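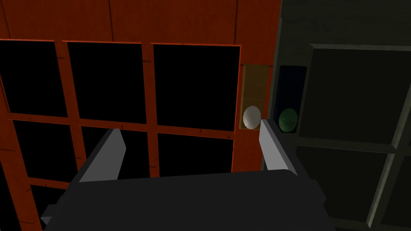 Wrist-view randomization in the kitchen simulator: what 600 rollouts say

January 13, 2019

The question I wanted to settle over the break was whether heavy texture randomization in simulation helps or hurts a policy that sees only through the wrist camera. Most of what I had read used a fixed external camera, where the layout of the room gives the network something stable to hold on to. A wrist view has much less of that. The gripper stays put in the picture and everything else moves.

The simulator is Verkidell, our in-house kitchen. The policy is Galeteo, a small convolutional network with a recurrent layer on top. It takes the wrist image and the joint angles and puts out a Cartesian velocity plus a finger command. There is no depth input and no object detector.

Setup

The training task is reaching for a cabinet knob. Each episode draws door colors, door styles, surface materials, lighting and start pose independently. Two neighboring fronts can come out with nothing in common. An orange-red grid with black openings can stand right next to a dark gray-green panel front, one with a pale oval in its recess and the other with a green one almost level with it. I left those pairings in. A filter for plausible kitchens would have been easy to write, but it would also have brought back the correlation between color and shape that I was trying to break.

I trained 4 versions of the policy:

Fixed textures, fixed lights.
Fixed textures, random lights.
Random textures, fixed lights.
Random textures, random lights.

All of them used the same 340 scripted demonstrations, re-rendered under each condition. Re-rendering matters for the comparison. The trajectories are identical down to the time step, so any difference in the result comes from the pixels or from the training seed. I ran three seeds per condition and report the median.

Evaluation was 600 rollouts per policy on a held-out set of kitchens. A rollout ends when the fingers close on the target knob or when 30 seconds of simulated time have passed.

Results

The fixed/fixed policy did worst on held-out kitchens, as expected. Random lights alone gave a small gain, close to the spread between seeds, so I would not lean on it. Random textures alone gave most of the improvement. Adding random lights on top of random textures helped a little on dark surfaces and did nothing measurable elsewhere.

The failures were more useful than the success rates. I sorted them by hand into three groups.

The first group is wrong-knob reaches. Where two knobs sit close together on either side of a joint between fronts, the policy sometimes picks one, drifts, and closes between them. This happened under all four conditions. Texture randomization made it less common but did not remove it. I suspect the recurrent state is too short to keep a commitment once both targets are near the center of the view.

The second group is stalls. The hand stops short of the front with the fingers open and makes small corrections until time runs out. These are concentrated on low-contrast fronts, and random lights help here.

The third group is lost target. If the start pose points the wrist away from the cabinets, the view may hold nothing but a window and a stretch of tile.
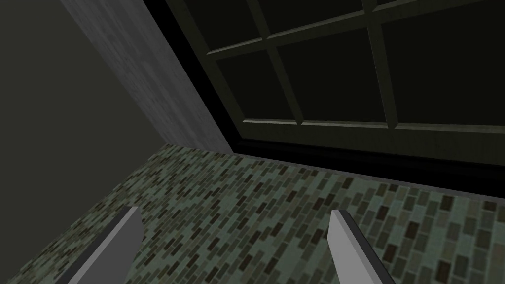
Wrist view with no cabinet front in it: small staggered tiles, dark panes, both fingers open.

With that input the fixed/fixed policy tends to drive straight along whatever direction it started in. The random-texture policies behave differently. They rotate the wrist first, which puts a front back in view in a fair share of the rollouts. The demonstrations contain recovery motions of this kind, so the behavior is not new, but the fixed policies seem to have tied it to particular surface colors and fail to trigger it on new ones.

Caveats

The simulator's contact model is forgiving around the knobs, so I would not read the closing step as a real grasp. The demonstrations are scripted and cleaner than anything a person would record. I also have not run any of this on the arm in Stadton. That is planned for April, once the Nutsugah controller port is stable enough to hold a velocity command without jitter.

Next I am going to lengthen the recurrent window and rerun only the wrong-knob cases, using the same seeds.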